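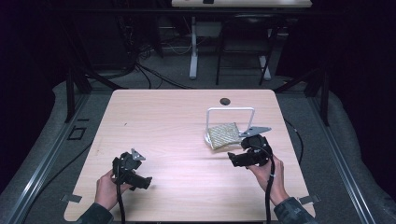 Vol. 10, No. 3

The Drikudia Letter
30/03/2023

ON BORROWING A CASSEROLE DISH
by Zamfira Sandu

Last winter I lent a casserole dish to a household on the second floor, and in return I have received a jar of plum jam, an invitation to a christening and a lengthy opinion on my gutters. The dish itself is still at large.

I bring this up as the new lending shelf opens in April, in the passage between the mailboxes and the bike room, and several of you have asked what the rules will be. Harsh Mishra drafted a set. It ran to 10 pages and included a form for reporting a damaged form. The residents' meeting thanked him warmly and asked for something that would fit on the back of a door.

The short version: you may put on the shelf anything you would be happy to see again but could live without. You may take anything on it for 10 days. Write your name and apartment in the notebook, legibly. "The guy with the dog" describes most of the building.

Safta Iordache wants it known that her fondue set is on loan to the shelf and has not been donated, and that all the forks are to come back. She has put a dab of nail polish on each handle. I have seen museums with looser security.

Now to the harder matter of what counts as returned. Leaving a ladder outside somebody's door at six in the morning is a return in the legal sense, perhaps, but Teodor Ciobanu walked into it with his coffee and takes a different view. Things should go back on the shelf, clean. For pans, clean means clean on the outside too. A baking tray that has been "soaking" since New Year's is being kept as a pond.

Food containers are exempt from everything. We tried to include them and the discussion lasted so long that the heating went off. The position now is that any plastic tub leaving your kitchen should be considered a gift, along with its lid, if the lid was ever related to it in the first place.

Power tools stay with Vojtěch Jireš, who owns most of them and prefers to come along when they go out. If you borrow his drill you are also borrowing Vojtěch for the afternoon. He takes his tea black and will notice that your shelves slope. People who have been through this tell me their shelves no longer slope, though they now know a great deal about wall plugs.
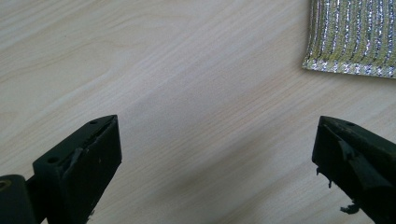 Pale grain, soft shadow.

We do have some money. The Tudose hardware store gave us a 200 credit after the street fair, and the meeting voted to spend it on things that every household wants once a year and has no place to keep. So far the suggestions are a carpet cleaner, a big soup pot, a set of folding chairs and a tent. The tent came from one person, who mentioned it repeatedly. Further ideas can go in the box by the mailboxes, where the gum wrappers go.

There is also the question of a name for the shelf. "Pusside" got a few votes, after the old sign still hanging over the passage, and "Clestisska" got one, with no reasons given. My own suggestion, "The Shelf," was felt to lack ambition.

Opening is set for the first week of April, once the second coat of paint has dried and the notebook has a string on it. The pen will have a string as well. If anyone on the second floor happens to be reading, the dish is blue, oval, with a chip by one handle, and I am home most evenings.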